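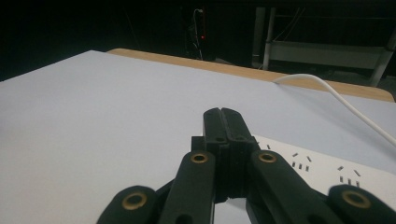

Clorkemov, August 2020

Search this site Enter keywords Search

By the Woro workshop

About us

Woro services one machine: the Fluketar hand-held gripper. We set it up, look after it and repair it for the firms that use it. We do not design grippers and we do not sell them. The workshop is in the Karimi building in Clorkemov, on the ground floor, with step-free access from the yard.

The work

The Fluketar has two narrow black fingers, which close side by side, and linkage arms that spread out on either side of them. The arms turn on brass-coloured ring bushings. Most of our time goes on these bushings and on the alignment of the fingers.

Setting up begins with the gripper closed over a pale, plain sheet. The seam between the fingers is checked first. It should be thin and even from the tips down to the base. A seam that widens towards the tips normally means play in one of the inner arms, and the fault is traced there before any finger is changed. Filing a finger to close the seam is not accepted as a repair.

Each bushing is then checked for movement in its seat. A bushing that turns in the arm is replaced together with the arm. One that is tight in the arm but worn in the bore is pressed out and renewed. We do not oil the pivots. Oil holds dust, and the dust wears the bore.

The fingers are printed, and the layer lines are left as they are. We look for cracks near the small holes in the finger faces and for wear on the rounded tips. Fingers are always changed as a pair.

After assembly the gripper is opened and closed 200 times by hand and the seam is checked again. If it has moved, the unit goes back to the start.

Servicing

Units in daily use should come to us every March for a full strip-down. Normal turnaround is two weeks. We have almost 70 units under service agreement at present. Spare arms, bushings and finger pairs are held in stock. Base blocks are made to order and take longer.

Sending a unit

Pack the gripper closed, with nothing between the fingers. Remove any cables and keep them. Write the fault on the card supplied, including whether it shows on opening, on closing or both. Units that arrive without a card are inspected in full and charged at the full inspection rate.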